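Section 11: When a pour goes wrong (slipping, overshoot and the late stop)

This part of the guide exists thanks to a wet afternoon in March. I'd set up our Vevulura two-arm station exactly as sections 1 through 10 tell you to, ran the pour routine, and watched the right arm keep right on pouring after the stop command. It did stop eventually. By then the cup was full, the table was full (if a table can be full), and a good bit of water was heading for the connector block at the back. So if you skipped ahead to get here, welcome, and please unplug anything that's sitting in a puddle before you read on.

I've since made the same fault happen on purpose more times than I'd like to admit, and it comes down to two things that look alike from across the room. Either the bottle is slipping in the jaws, or the arm is late coming back up from its tilt. The fix is different for each, so do the checks in order.

CAUTION: Keep your hands out from between the arms while the station is live. The idle arm is still powered. I reached across mine to rescue a cup and it picked that moment to go home. No harm done, but I felt it in my elbow for the rest of the day.

11.1 Before you start

1. Press the stop button on the Vevulura controller and wait until both arms have quit moving. Don't use the pause in the software for this. Pause holds the last command, and if the last command was "tilt," guess what happens when you un-pause.

2. Dry the table, the jaws and the outside of the bottle. Get into the slots on the jaws too, water loves to sit in there.

3. Take the cap off the bottle and put it somewhere away from the table. I once lost one behind the backdrop for a week.

4. Put 300 ml of plain water in the bottle. No more than that for testing, and nothing sticky until you've had a clean run. A drop of food coloring in the cup is fine if you have trouble seeing the level.

5. Set the speed to 40 percent in the Motion tab. You'll be tempted to leave it at 100. I was, and that's how I got to write this section.

Note: If your controller still has the older Brevell firmware on it, the speed slider goes back to 100 every time you restart. It won't warn you. Check it each time.

11.2 Telling a slip from a late stop

1. Park the left arm with its gripper open, well clear of the cup. It has no job in this test.

2. Close the right gripper on the bottle near the base end. Give the bottle a gentle twist by hand with the stop button pressed in. If it turns, you have a slip and you can go straight to 11.3.

3. Stick a small piece of tape on the bottle, right up against the edge of the jaw. It's your marker for later.

4. Set the cup under the spot where the mouth of the bottle will be, step back, release the stop button and start the routine. Keep one hand on the stop button the whole time.

5. Watch the water go into the cup. You want a thin stream, falling close to straight down and landing inside the rim.

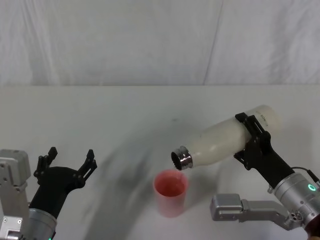
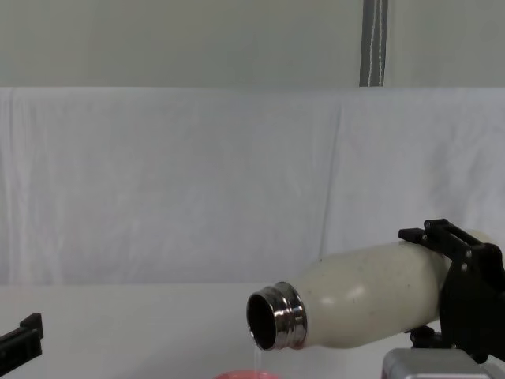
6. Send the stop-pour command and keep watching the neck of the bottle. It should start to rise right away. On mine, when the fault was there, it hung for roughly two seconds first.

7. When the arm is home, press the stop button again and look at your tape. If it has moved away from the jaw, the bottle slipped. If the tape is where you left it and the pour still ran long, you have the late stop, so go to 11.4.

Lebrun wrote in after the first version of this guide went up and said step 7 gave the wrong answer on their station: the tape hadn't budged, but the bottle was still rolling a little in the jaws, and a tape marker at the edge doesn't show that very well. The suggestion was to draw a pencil line across the tape and onto the jaw, so a roll shows up as a break in the line. I tried it and it works, so please do that too.

11.3 If the bottle slips

1. Wipe the jaws with a dry cloth and check the screws on both fingers. One of mine was loose enough to turn with a fingernail.

2. Raise the grip force one step in the Gripper tab. Only one – an insulated bottle can take it, but you don't want to find out where the limit is.

3. Run 11.2 again from the top.

CAUTION: Don't wrap rubber bands or tape around the jaws to get more grip. It holds great until the bottle has to let go.

11.4 If the stop comes late

1. Open the Motion tab and look for a box called "Finish move before stop." Uncheck it. This was my entire problem, and it was checked by default after the update.

2. Save, then restart the controller. The change doesn't take until you do.

3. Check the speed again (see the Brevell note in 11.1).

4. Do three clean pours in a row before you go back to normal work. If any one of them runs long, leave the station off and send the log to the Drurkham support desk. Include the firmware version, they'll ask for it anyway.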